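The Last Cannery Town on the Jidari Coast

The whistle at the Bukerine cannery still goes at 5:40 in the morning, though it is a recording now and comes from a speaker on the roof of the ice house. People in Majimbun set their clocks by it anyway. On a Wednesday in March the first boats were tied up before it sounded, and the sardines were on the cutting floor by six.

The town once had 3000 people and four canneries. It has almost 1000 people today, and Bukerine is the only plant left. The others closed when the big seiners moved north to Grevesia, where the harbor is deeper and the fuel is cheaper. One is a boatyard. Another burned down, and the lot is used for drying nets.

Bukerine stayed open by getting smaller. It dropped mackerel, sold its second line and went down to 303 working days a year, closing for the worst of the winter storms. The fish are still packed by hand, heads to tails, and the cans are sealed on a machine older than most of the crew. Pay is by the shift, with a bonus in the fall if the oil content is good.

The oil is what local people talk about. A spring sardine is lean and goes into tomato sauce. A September fish is fat enough to pack in nothing but salt and its own juice, and those cans are put away in kitchen cupboards for a year or more before anyone opens one. Some families turn them over every few months — a habit that came from the olive oil packers down the coast.

The road is a bigger worry than the fish. The bridge at Jidari has a weight limit, so trucks leave half full and make the trip twice. A repair has been promised for six years. Until it comes, the plant ships on Mondays and Thursdays and keeps the rest in the old salt store behind the church.

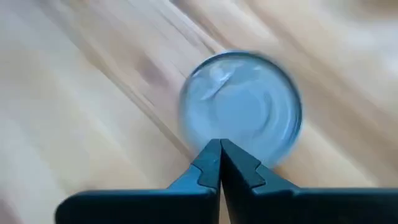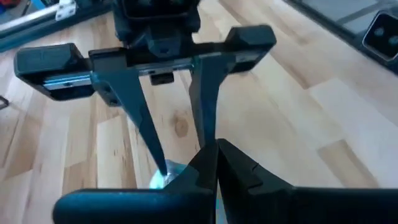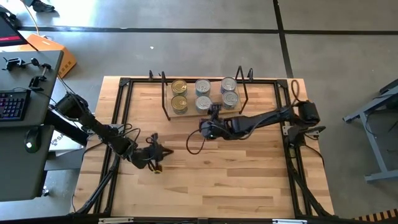

Last picture: six cans on a wooden board, two with brass-toned lids.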